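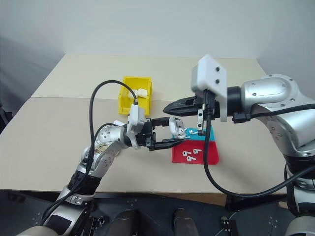

Bench 2 at Maltden: both grippers at an open AirPods case, with the earbuds in the blue and red trays.

January
By the Camisico returns team, Maltden
4 shares | 2 comments

Progress report to the Enari Workplace Fund: the Addo bench, second period

When we last wrote, the Addo bench was a table, a pair of arms and a great deal of optimism. It is now sorting returned earbuds and their charging cases for part of every working day, and the optimism has settled at a level we can afford to maintain.

To recap for anyone joining the file late: Maltden takes in small electronics sent back to shops, checks them, matches them up and passes them on for cleaning or scrap. Earbuds are the job people dislike most. They are small, they are white, they all look the same, and they have been in strangers' ears. The bid asked whether a two-armed bench could take over the first handling, and what that would do to the working day of the 17 people on the returns floor.

Work done

The bench handled 3571 items in the period, counting each earbud and each case as one. We had hoped for more. A good part of the shortfall came in the first fortnight, when the arms were set to a speed best described as ceremonial. They have since been turned up and now work at the pace of a careful person with nowhere to be.

Lids remain the hard part. Picking up a closed case is dull, reliable work. Opening one and getting at what is inside takes both arms, and we still keep somebody within reach of the stop button while they are at it. That person has a stool, which was not in the budget and came from the canteen.

The yellow bin has been moved further back on the table after several weeks of debate about elbows, mainly the machine's.
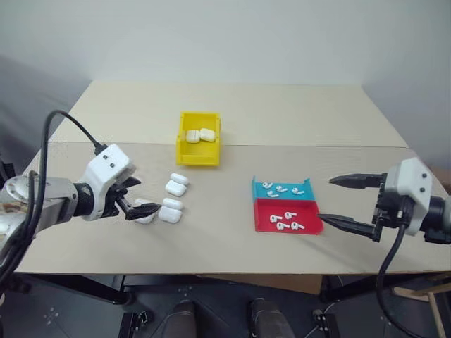

A charging case in the left gripper, four more lying on the table, and earbuds in both halves of the tray.

What has changed for staff

The original bid promised to "free staff for higher-value tasks". We would like to withdraw the phrase. Staff have been freed for different tasks, among them topping up bins, clearing jams, and explaining to the software what it has just got wrong. Some of this is more interesting than sorting earbuds. Some of it is sorting earbuds with an audience.

On the better side, the early shift reports fewer sore wrists, and people now swap off the small-parts table every two hours — before the bench arrived they stayed there until lunch. Hours have not been cut and no post has gone. The team asked for that in writing at the start and have asked again since, and we have sent it both times.

Two of the packers have taken to the correction work and are good at it. It is currently paid at the packing rate. They have pointed this out, fairly, and the regrading request went to Camisico's pay people in the same week as this report.

Less happily, the bench is noisy in a thin, whiny way. The radio has been turned up to cover it and there are now complaints about the radio.

Money

Of the £2500 set aside for training, most has gone on the three half-day sessions. The remainder will pay for a repeat on Friday afternoons for the late shift, who were missed the first time because we booked everything for mornings. They noticed.

Next period

We will keep the bench on earbuds and cases and leave the hearing-aid chargers alone until lids can be trusted. We will also buy a stool, as the canteen would like theirs back.

We use cookies to remember your settings. Accept | Manage
Get Maltden updates by email. Unsubscribe at any time.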